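Stivstead Trail Drainage Inventory

Version 2, released December 28, 2019

This repository holds the inventory of drainage features on the walking and bike trails in Stivstead Forest. It covers water bars, rolling dips, culverts, ditches, stone drains and puncheon. The inventory has 401 features on 40 trail segments. It was put together so that work crews could decide where to go after heavy rain without walking the whole network first, and so that the same features could be checked again later by someone who had never seen them.

If you only want the printable work list, it is in the docs folder. Everything else here is for people who want to sort, map or extend the data.

Files

features.csv — one row per drainage feature
segments.csv — one row per trail segment
docs/worklist.txt — features rated poor or failed, sorted by segment
docs/rating_guide.txt — the wording used in the field for each rating
CHANGES.txt — corrections, newest first

Both CSV files are UTF-8 with a header row and commas between fields. Notes that contain commas are in double quotes. Empty fields mean the value was not recorded. They do not mean zero or "none."

Columns in features.csv

feature_id — Segment code, a hyphen, and a sequence number counted from the segment start. Sequence numbers are not reused. If a feature is removed from the ground, its row stays and its status is changed to "removed."

segment — Matches the segment column in segments.csv.

type — One of: waterbar_log, waterbar_stone, waterbar_rubber, dip, culvert_metal, culvert_plastic, culvert_stone, ditch, drain_stone, puncheon, unknown.

lat, lon — Decimal degrees, WGS 84.

position_source — "dratex" if the point came from the Dratex handheld unit, "wheel" if it was placed by measuring wheel from the nearest junction. See Known problems.

rating — One of: good, fair, poor, failed, not_rated.

outflow — One of: clear, partly_blocked, blocked, not_found.

trail_side — Side of the trail the water leaves by, looking from segment start to segment end. L, R or B for both.

status — current or removed.

observer — IM or GP.

notes — Free text, as written in the field, with spelling fixed.

Columns in segments.csv

segment — Short code, such as CUL-N or KIR-1.

name — Name on the current map board.

start, end — Junctions or landmarks in words.

length_m — Length in meters, from the measuring wheel. All lengths were wheeled, including the ones where features were placed with the Dratex unit.

use — foot, foot_bike or service.

surface — Main surface: dirt, gravel, rock or mixed.

surveyed — yes or part. "Part" means some of the segment was closed or under standing water when we got there, and features may be missing.

How the data was collected

Imani Mohamedi and Graciela Pereyra walked every segment from its start to its end, stopping at each feature. One person did the rating and the other wrote it down and took the position. The observer column gives the person who did the rating. We swapped at each junction.

A feature was included if it had clearly been built or cut to move water. Natural low spots were left out even where water crosses the trail at them, except on the Kirui Brook segments, where the line between a worn dip and a built one is not easy to draw. Those are entered as type "dip" with "may be natural" in the notes.

Leaves were the main difficulty. Most of the walking was done in November, after the leaves had come down, and many outflows were covered. We raked back far enough to see the lip of the feature and the first stretch of the outflow. If we still could not see where the water was meant to go, outflow is "not_found." Raking was done only to see the feature. A water bar that was full of leaves was rated as it was before we touched it.

Ratings

Good — Moves water off the trail. Needs nothing before the next check.

Fair — Works, but is filling in or has started to wear at one end. Can be fixed with hand tools by one person on a normal patrol.

Poor — Water gets past it in places. Needs a planned visit with tools and material.

Failed — Water runs down the trail as if the feature were absent, or the feature is itself a hazard, such as a log bar that has rolled loose.

Not_rated — Could not be seen well enough. Most of these are culverts with both ends buried.

The full wording is in docs/rating_guide.txt. Please read it before adding ratings of your own. "Fair" and "poor" are the two that people mix up, and the test we used is whether one person with a grub hoe could put it right. If you would need to carry in stone or timber, it is poor.

We did not rate the trail tread itself. A segment with every drain rated good can still be a muddy walk, and the top of Culik Loop is a case in point — the drains there work and the trail is simply in the wrong place.

Known problems

Positions under the hemlocks on the north side of Culik Loop are weak. The Dratex unit lost its fix several times and we went back over that piece with the wheel. Points marked "wheel" are in the right order and at the right distance from each other, but they were placed on the line of the trail as it is drawn on the old map, which does not follow the newer switchbacks. If you are looking for one of these features on the ground, go by distance from the junction and ignore the point.

Two culverts on the Kirui service road are entered as type "unknown." The inlets are under rubble and the outlets are set too far back in the bank to see the pipe.

The segment named Lower Stivstead on the map board is split here into LST-1 and LST-2 at the footbridge. The board shows it as one. We kept the split because the upper half is foot only.

Trail side is blank for puncheon. It was never asked for on the field sheet.

Version 1 had trail_side reversed on segments that had been walked from end to start. These have been turned around. If you copied any rows out of version 1, throw them away and copy them again. There is a list of the affected segments in CHANGES.txt.

What this data should not be used for

It is not a safety inspection. The footbridges, the boardwalk railings and the retaining wall by the lower lot are outside the inventory, and a "good" rating on a drain near one of them says nothing about it.

It should not be used to compare one observer with another. We walked different ground in different light.

It is also a poor guide to cost. A failed log bar beside the service road can be replaced in a morning. The same bar at the far end of Culik Loop is a day's carry before anyone picks up a shovel.

Using it in a spreadsheet

Open features.csv and filter on status = current first. Forgetting that step is the usual reason the totals come out wrong. Then filter on rating and sort by feature_id, which puts the features in walking order within each segment. To print a list for a crew, hide lat, lon and position_source and leave the notes column wide. The notes often tell you which tree or rock to look for.

Some spreadsheet programs will turn the segment code into something else if they think it is a date. Import the column as text.

Sending corrections

Send one line per feature with the feature_id, what you saw, and the day you saw it. A changed rating needs a reason. "Bar replaced, outflow dug to rock" is enough. If you have built something new, leave the feature_id blank and give the distance from the nearest junction. We will assign the number.

Please do not renumber anything, even if a new drain falls between two existing ones. New features take the next free number on the segment and the notes say where they sit. This does mean that sorting by feature_id will slowly stop matching the walking order. A separate distance column is planned for the next version.

Corrections to segment names should follow the map board, not older trail guides. Kirui Ridge in particular has had more than one name, and the older one now belongs to a different trail.

Terms

Free to copy, change and share, with a line saying where it came from. If you publish a map made from it, mark the wheel-placed points differently from the others or leave them off.

Contact

Imani Mohamedi — field data, ratings, corrections
Graciela Pereyra — files, positions, segment names

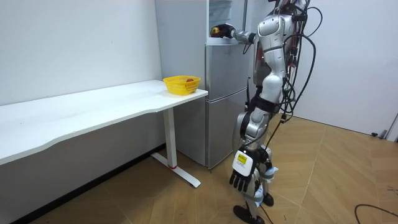
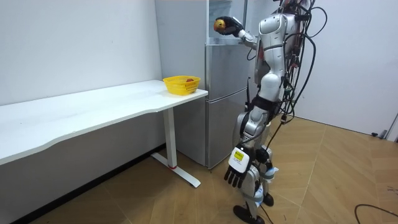 Both pictures: silver-and-white robot at the refrigerator, holding a piece of fruit.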